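About Skandetti

Hi, I'm Noeline Sheehan, and I started Skandetti with my friend Stavros Rallis after the two of us had spent far too many late nights trying to teach grippers to pick up awkward things. We're still a small shop. If you write to us, one of us writes back, usually me before lunch and Stavros any time after it.

What we sell is a practice kit called Emier. It's a simulated gripper, a library of shapes for it to go after, and the tools to run a grasping program against those shapes as many times as your computer can stand. You load it up, point your own code at it, and go make coffee. When you come back there's a log of every try, and you can replay any of them from the gripper's point of view (my favorite part, and I'll happily talk your ear off about it).

The library has 1,504 shapes in it right now. A lot of them are plain blocks and cylinders, and those are good for your first afternoon. Then there's the shelf Stavros calls the odd drawer, which has 260 shapes with loops, rods, knobs and bits that stick out where you'd like to put a finger. People tend to buy the kit for the first lot and email us about the second! 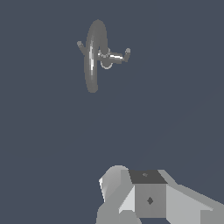

We keep the look very plain on purpose. Flat backgrounds, lots of gray, no fancy kitchens or warehouses. I came from teaching night classes in shop math, and I wanted something a student could run on an old laptop without the fan taking off. Stavros would add a whole factory if I let him. We've had that argument every April since we opened, and so far I'm winning.

The name, since everyone asks: Skandetti was going to be a sandwich place. We had the sign made and everything. Emier was just a word Stavros typed into a blank folder name, and it stuck.

The basic license covers one classroom or one team, with up to 1,000 tries in a batch. The bigger one takes the limit off and comes with Predix, our add-on that guesses which grasps are worth trying first. I'll be straight with you, Predix is newer and a bit rough. It does well with chunky shapes and gets silly around thin rings. We're working on it, and if you have the bigger license you get each update as we finish it.

Setup help is included with both. We do it by video call, and I like to stay on until you've seen your first run go through. If you teach, ask for the Nikolaidis worksheets too - they're a set of short lessons we put together for beginners, they don't cost extra, and they start from the very first grasp with no coding background needed.

Want to try it before you buy? Write to us through the contact form and tell us a little about what you're trying to pick up. We'll send a trial copy with a handful of shapes close to yours.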